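Zwischenbericht an die Förderstelle, Projekt Greda – Wahlbeteiligung bei der Kommunalwahl
Stand: 14. November 2025

Die Haustürgespräche laufen besser, als wir im Antrag zu hoffen wagten! In acht Stimmbezirken haben die Teams inzwischen 1.211 Gespräche geführt, und die Rückmeldungen aus den Stadtteilen sind richtig ermutigend. Viele Leute wollten vor allem wissen, wie die Briefwahl funktioniert und wer überhaupt kandidiert.

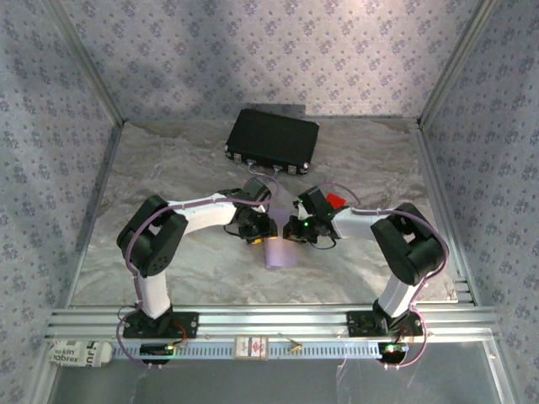
Aus dem Stadtteilbüro kam dazu der Einwand, die Faltblätter seien für Erstwähler noch zu lang und die Schrift zu klein. Das nehmen wir gern auf: Grasix druckt die gekürzte Fassung, Auflage 3.000 Stück.

Beim Podium mit allen Listen waren 66 Gäste da, diskutiert wurde bis weit nach dem offiziellen Ende – ein toller Abend. Offen ist noch die Abrechnung der Saalmiete. Die zweite Gesprächsrunde beginnt im Februar, die Routen dafür stehen schon.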